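Chapter 7
Showing the Robot What to Do

In Chapter 6 we wrote motions down. We chose joint angles, strung them together with timing, and sent the list to the controller. For a machine that loads the same part into the same fixture all day, that is still a sensible way to work, and much of industry does it. This chapter takes up tasks that are hard to write down but easy to perform. Picking up a bottle is one of them. Most people can do it while talking on the phone. Few people can say how far their fingers were apart when the hand closed, or at what point they began to lift.

When a task is like this, a person can perform it through the robot and the robot's own sensors and joints can record what happened. The recording is called a demonstration. A set of demonstrations can be replayed, averaged, cut into pieces, or used to train a policy, which is a function that takes in what the robot senses and gives back what it should do next. Policies are the subject of Chapter 8. Here we deal only with how demonstrations are made and how to tell good ones from bad ones.

7.1 Two ways to give a demonstration

In kinesthetic teaching, the person takes hold of the robot's arm and moves it. The controller is set so that the motors cancel the weight of the arm and otherwise stay out of the way. The person feels contact directly, and the path recorded is one the arm can follow, since the arm has just followed it. The method has limits. It takes both of a person's hands to guide one jointed arm well, so two-armed tasks are awkward. Guiding a hand with several fingers is harder still. The teacher's body is also next to the robot the whole time, and it will show up in the camera data unless care is taken.

In teleoperation, the person moves something else, and the robot follows. The input may be a smaller copy of the arm (a leader arm), a glove, a handheld tracker, or a joystick. The teacher can stand out of the robot's view, and both arms can be driven at once. The price is that the teacher loses the direct feel of contact. There is also a delay between the teacher's motion and the robot's, and people respond to delay by slowing down, stopping, and correcting. Those pauses go into the recording along with everything else.

Neither method is better for all work. As a rule of thumb, use kinesthetic teaching for one arm, a simple gripper, and a task in which force matters. Use teleoperation for two arms, a multi-fingered hand, or a body that has to stay balanced while it reaches.

7.2 A reaching task

The running case in this chapter is a reach to a plastic bottle on a desk, made by a humanoid. It comes from the Drukmont exercises, which Setareh Heydari and Ehsan Rezaei wrote for a lab course at Rulcombe. The robot is driven by teleoperation. 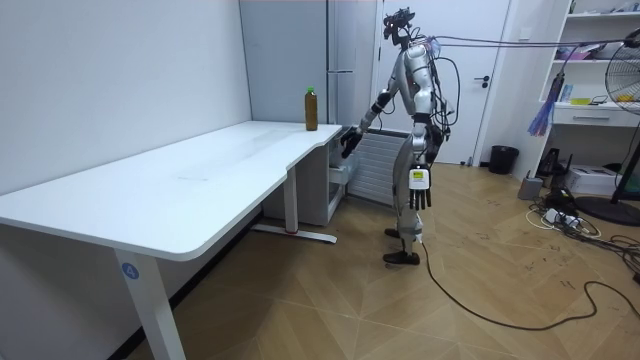 Figure 7.1. A humanoid robot reaching toward a bottle with a green cap. One arm is extended over the near edge of the desk; the other hangs at its side.

The task can be broken into phases, and it helps to name them before recording anything:

Approach. The hand moves from its rest position to a point near the bottle. Accuracy matters little at the start and a good deal at the end.

Pregrasp. The hand opens, turns to face the bottle, and slows.

Grasp. The fingers close until they hold the bottle.

Lift. The bottle leaves the desk and the hand carries its weight.

Release. The bottle is set down and the hand backs away.

In Figure 7.1 the hand is just above the near edge of the desk, slightly in front of the bottle and lower than it. A teacher guiding the approach has to keep two things in mind at this point. The hand must clear the edge of the desktop, and it must arrive at a height from which the fingers can close on the side of the bottle. A path that aims straight from the hip to the bottle may strike the edge. The safer path rises first and then moves forward. New teachers often find this out by hitting the desk.

A standing robot adds a further concern. When an arm goes forward, the center of mass goes forward with it, and the rest of the body has to make up for the shift. In the Drukmont exercises the teacher commands only the arms and hands, and a separate controller looks after the legs. The recording must include the leg and hip joints anyway. If they are left out, the position of the hand in the room cannot be worked out later, because the shoulder itself has moved.

Cables should be checked before every session. A trailing cable needs enough slack for the whole motion, and its path across the floor should stay clear of the feet of both the robot and the teacher.

7.3 What to record

A demonstration is a set of signals that share a clock. For the bottle task we record the measured joint positions, the commanded joint positions, the camera images, and the finger commands. Measured and commanded positions are both needed. The difference between them tells you how far the robot lagged behind the teacher, and during a grasp it gives a rough sign of contact: the fingers are told to close further and do not.

The signals rarely arrive at the same rate. Do not line them up by counting samples. Give each sample a time stamp when it is taken, and line them up by time afterward.

Each demonstration also needs a short written record: who was teaching, where the object was placed, whether the attempt succeeded, and anything unusual. Keep the failures. They should be marked as failures and stored apart from the rest, but they are often the fastest way to learn which phase is causing trouble.

7.4 How many, and how different

Zamfira Pîrvu's course data set for the bottle task holds 655 demonstrations. Of these, 49 were set aside after review, mostly because the teacher had stopped partway through the approach to think. The number that remain is large for a course and small for research. More important than the total is how much the demonstrations differ from one another. If the bottle is always placed on the same spot, a policy can learn to reach for the spot and pay no attention to the bottle. Move the object between demonstrations, and change its heading if it has one.

Differences in the teacher's style are less useful. If one teacher comes at the bottle from the left and another from above, the average of the two may be a path that neither would choose. Agree on a strategy first, write it down, and have everyone practice it before recording begins.

Exercise 7.1. For the bottle task, write down the condition that ends each phase. Use only signals that the robot records.

Exercise 7.2. A teacher's commands reach the robot with a fixed delay. Sketch the commanded and measured positions of one joint during a fast approach, and mark where you expect the teacher to begin correcting.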